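4.2 Length of stay and overnight lets in Clullenholm

Visitor counts for the old harbor quarter come from the second survey round, June. 613 forms handed out, 340 usable. The rest – blank pages, day trippers who skipped the lodging part, a few filled in twice. We kept only parties who slept at least one night in Clullenholm or in Makori, across the strait.

Room lets in private homes make up most of the sample (221 forms). Hotels less so, and the two hotels on the Evard road did not reply to our letters.
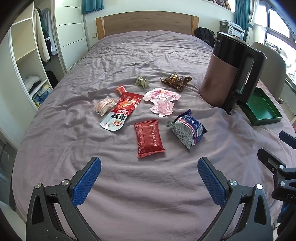
Figure 5. Bed with a wrinkled sheet.

Guests in private homes stayed longer and ate out less. They also went to more of the street music nights, which fits what hosts told us in the first round. Wether the host sends them or they find the music on there own, the form can't say. Question wording was poor here. Fixed for the next round.

Food spending is harder. Many guests wrote one sum for meals, snacks and market stalls together, so we treat it as a single item. Ferry tickets kept apart.

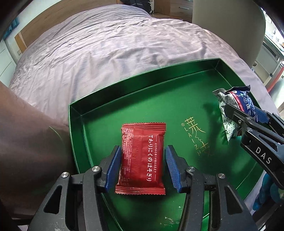
Makori guests look different again – shorter stays, more families, hardly any interest in the church tour. The Clovik ferry timetable may explain part of this, as the last boat leaves before the music starts. We did not test it. Season effects are left to section 5.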